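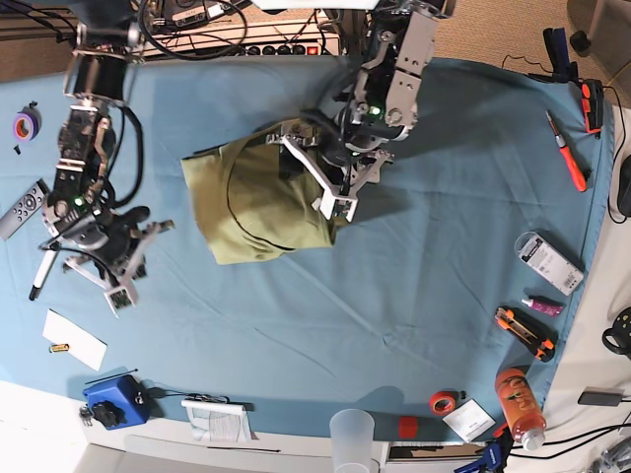
Working Safely and Tidily at a Two-Arm Bench
Course handout, Sornard Robotics Workshop
Unit 4: Good practice before, during and after a session

Welcome back, everybody. Last time we got the arms moving, which is the fun part, and today we talk about habits, which I promise are more interesting than they sound (or at least they will save you a long afternoon at some point!). Please read this through before you come to the lab, and bring it with you.

Before you power on

Walk all the way around the table first. Look at where the cables go, and give the loops near each joint a little slack, so that nothing pulls tight when the arm reaches out as far as it can. A cable lying across the thing you want to grip is worth a second look. Move it, or plan the grip so the fingers close beside it.

Then decide what belongs on the table. In the Codside exercises we leave plenty of everyday things on the cloth on purpose – tape, a marker, a screwdriver, a bottle – and you are welcome to do the same. Write the list on your session sheet. Utility knives stay on the list only with the blade all the way in, and loose batteries and keys go where the fingers won't reach them.

While the arms are live

One person drives and one person watches, and the watcher keeps a hand near the power switch. Hands stay off the cloth while either arm has power, even when it looks parked. A green light on an arm does not mean you may reach in. Ask the driver, wait for the answer, and then reach.

With soft things such as folded fabric, come down slowly and stop when the fingers touch. Pressing harder rarely gives you a better grip, and it is hard on the servos. Our limit in the Grorier settings file is 800, and please leave it there unless we have talked about it.

Keeping your log

Each team records 200 grasps by the end of June. Note the object, which arm you used, and whether the other arm was moving at the time. Failed tries count just as much as good ones, so do write them down.

When you finish

Park both arms, switch off at the power strip, and put the clamps back in the Jin cabinet. Leave the cloth flat for the next team.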